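Setting up and running a sorting cell with people present

Scope

These instructions cover the tabletop sorting cells at Ovville and Bratthorpe. They apply to demonstrations, operator training and any trial where visitors stand at the table. They do not replace the site risk assessment, which must be read first. Cells at Ullow have fixed guarding and follow a separate procedure.

Before you start

You need the signed risk assessment, the current cell drawing, floor tape, bin signs with holders, and a force gauge with a valid calibration label. Allow 15 minutes for the checks. If any check fails, leave the arms powered down and fill in a fault sheet.

Step 1. Place the bins

Set the bins in one row, long sides touching, in the order shown on the cell drawing. The row must lie fully within reach of the arm assigned to it. Do not stack bins or use one with a torn rim. A loose lining can catch a fingertip, so press it flat against the walls.

Step 2. Fit the signs

Each bin carries one sign on the side facing the operator. Use a single word, in bold black on white, and keep to the singular: Bottle, Plastic, Can. The wording must match the class name in the sorting program. At Bratthorpe a sign reading "Glass" was used with a class called "Bottle", and the log could not be compared with the bin contents afterwards. Holders may hang below the table surface but must not stick out into a walkway.

Step 3. Mark the standing line

Tape a line on the floor 1000 mm from the edge of the working area given in the risk assessment. Anyone who is not operating the cell stays behind the line while the arms are enabled. Operators may cross it only in reduced speed mode – never during an automatic cycle. Hands stay off the table in both cases.

Step 4. Check the arms

Power up in reduced speed mode. Test every emergency stop in turn and reset between tests. Look over both grippers for loose fingertips, then measure the closing force 3 times on each and enter the highest reading in the log. Compare it with the limit in the risk assessment. The Subramaniam worksheet has a column for each arm; do not combine them.

Step 5. Prepare the items

Use empty containers only. Reject chipped or cracked glass. Crushed cans are allowed if they have no torn edges. Plastic bottles may be used with or without caps and labels, and a mixed set is preferred for trials.

Step 6. Run the cycle

Announce the start aloud. One operator holds the enabling device and has no other task. Stop the cycle if:
– a person crosses the line
– an item lands outside the bins
– items in a bin rise above the rim
– the two arms are called to the same bin

Limit a run to 4 items per bin. Empty the bins with the arms disabled, glass first, wearing cut-resistant gloves.

Step 7. Close down

Park both arms clear of the bins, remove power and lock the isolator. Record the number of stops and the reason for each. A run with an unexplained stop is not counted as complete – repeat it after the cause has been found.

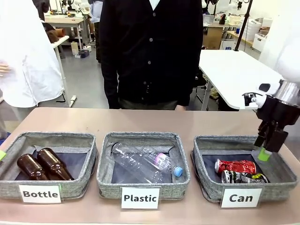

Page last changed: June, section on signs revised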